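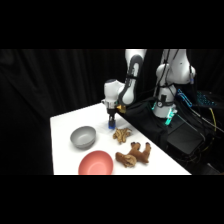

Welcome to the questions page for the Panthorpe card and paper craft swap! I have been answering the same handful of emails for a long while now, and it seemed kinder to everybody to put it all in one place, where you can read it with a cup of something warm and come back to it as often as you like. Please don't worry if you have never swapped a handmade card before. You need very little to begin, and most of it is probably in your house already: card stock, a glue you trust, a pair of scissors that nobody has used on the garden twine, and something to keep the small pieces in while you work. A plain gray plastic bowl with a shallow rim, like the one on the white table, is just right for buttons and punched flowers, as you can get your fingers in without tipping the whole lot over.

What is the swap, exactly?

Each round, you make three cards on the same theme and mail them to us in one envelope. We sort them, and then we mail you back three cards made by three other people. You get to see up close how somebody else layers their papers or shades a petal, and you end up with a little stack of cards to use or to keep. I have kept far more than I have used, I'm afraid, and there is a shoebox under the stairs that no longer closes.

Do I have to be good at this?

No, and please don't let that hold you back! We have had first cards that were a single stamped image on a folded sheet, colored in with school pencils, and they were lovely to receive. All we ask is that the card is finished, that the glue has had time to dry, and that you would be happy to get it in the mail yourself. If you are nervous, pick a simple layout and do it neatly. A square image on a square mat, with a bit of ribbon along one side, has carried me through more deadlines than I care to admit.

How do I join?

Send us an email with your name, your mailing address and a line or two about what you like to make. You will get a swap number back (mine is 809, which I picked because I could remember it), and you write that number on the back of each card in pencil. Please do use pencil. Ink comes through thinner card stock, and then the person who gets it can't use the card for anything.

There is no fee to take part. You pay for your own postage to us, and you put a stamped envelope inside with your own address on it so that we can send your three cards back.

When is the next round?

The next round closes on 02/11/2019, and your envelope needs to have reached us by then, so please allow a few extra days if you live a long way off. The theme is "something from the pantry." I know that one has raised a few eyebrows, but think of jam jars, pie crusts, tea tins, lemons, a checkered cloth - there is really a lot to play with once you get going. The round after that closes in May and will be all about birds.

What size should my cards be?

Anything that fits a regular invitation envelope when folded. Square cards are fine too, though do remember that square envelopes can cost more to mail, and check at your post office before you make your return envelope. Very tiny cards have a way of slipping down inside other cards when we sort, so if you love making minis, mount them on a larger base or tuck them in a clear sleeve.

What card stock do you recommend?

For the base I like the Tangen heavyweight in soft white. It folds cleanly if you score it first, and it doesn't buckle when I get carried away with the glue. For layers you can go a good deal thinner, and I buy the Vistgate pads for those, mostly for the small florals. The stripes are pretty as well, but they do show every crooked cut, so keep them for a day when you are feeling patient.

You don't need either of those, of course. Plenty of people use whatever their local store has on the shelf. The only paper I would steer you away from is ordinary printer paper as a base. It flops over on the mantel by the second day.

Can I use scraps?

Yes, yes, yes. Scraps are half the fun. I sort mine by color in old envelopes, and when I start a new card I tip one out and see what wants to go together. A thin strip left over from a border will often make a nice banner, and tiny corners can be punched into leaves. If a scrap has a crease in it, lay it face down under a heavy book overnight and it will usually come out fine.

Which glue holds best in the mail?

Cards get bent, squashed and shaken on their way to us, and I have opened envelopes where all the pearls had gathered in one corner like peas. For flat layers, a double-sided tape runner or a thin line of wet glue works well. For anything raised, such as buttons, charms or those chunky resin flowers, use a strong craft glue and leave it alone overnight. I know how tempting it is to poke it. Foam squares are good behind a main image, but put one in the middle as well as the corners, or the center sags when something heavy sits on top of it.

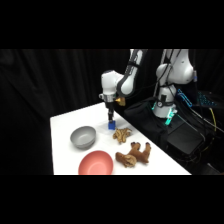
If you are gluing down lace or ribbon, wet glue has a habit of soaking through and leaving a shiny patch on the front. I use a narrow strip of tape along the back for the straight parts and save the wet glue for the very ends, where I fold them over behind the mat. Sheer ribbon shows everything, so there I just wrap it right around the layer, tape it at the back, and then stick the whole layer onto the card.

May I use die cuts and stamps from a company?

You may, as long as you have looked at that company's own rules on handmade items. As our cards are swapped and never sold, most people find they have nothing to worry about. If you remember which stamp set or die you used, jot it on the back next to your number, because the person who gets it will nearly always want to know. If you don't remember, or a friend passed the piece along to you in a little bag of bits, just write "from my stash" and leave it at that.

What about coloring? Markers or pencils?

Whichever you enjoy. Alcohol markers give a smooth finish but they need a smooth, heavier paper, and they do bleed past the lines if you linger. Pencils are slower and very forgiving. I do my skin tones with markers and nearly everything else with pencils, and I was told years ago that you mustn't mix the two, and I have been mixing them ever since. Watercolors are welcome too. Let the panel dry completely flat before you mount it, and try a test patch with your ink first if you have stamped the outline, as some inks run the minute a brush comes near.

Can I put glitter on my card?

A little, if it is sealed down. Please don't send loose glitter, and please don't put confetti inside the card as a surprise! A shaker window is fine if it is closed up well all the way around. Press along each side with your fingernail before you mail it.

How many people take part?

In the last round we had 349 envelopes, and with three cards in each that made for a very full dining room. The sorting takes a good while, so if your cards haven't come back within a few weeks of the closing date, do be patient with us. If it has been more than six weeks, send an email with your swap number and we will look into it.

Can I ask for a certain style in return?

You can tell us if there is something you would really rather not receive, and we will do our best. Some people don't care for skulls, and some can't have strongly scented papers in the house. We can't promise you a particular style or a particular maker, though. I have received cards in colors I would never dream of using and then gone straight to my desk to try them out.

What happens if my envelope gets lost?

It does happen now and then, and it is always a sad email to write. Take a quick picture of your cards before you seal the envelope, so that at least you have that. If yours doesn't arrive, we keep a small box of spare cards, and we will send you three from it so you don't go without.

Where can I see cards from other rounds?

They are all in the gallery, which has grown to 2815 cards and is arranged by theme. The oldest pictures are rather dark, and I am slowly replacing the ones I can. If you would like more of a lesson, the Pliseck pages have folding patterns and sketches that you are free to print and follow at home. The gatefold is a good one to start with, and the easel card looks much harder than it is.

I have a question that isn't here.

Then do write to us! Put "swap question" in the subject line so it doesn't get lost among the orders and newsletters. I answer in the evenings, usually with glue on my fingers, and I try to reply to everyone within a few days.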